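The ferry from Truvska was late again, so I had two hours to decide what to say to my sister. I had written it out on the back of the ticket – the house, the roof, the 1200 still owing – and by the second hour I had crossed most of it out.

The café by the landing was open. I sat where I could see the water and asked for tea. 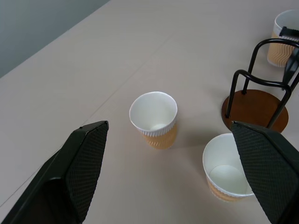 Three paper cups on the table.

At 60 she still walked faster than anyone else coming off the boat. She had one bag and our father's coat, too long for her in the sleeves.

"You've sold it," she said.

"Not yet."

She sat down and looked out at the harbour wall. The ferry was already loading for the trip back.

"Good," she said. "I want to see the kitchen first."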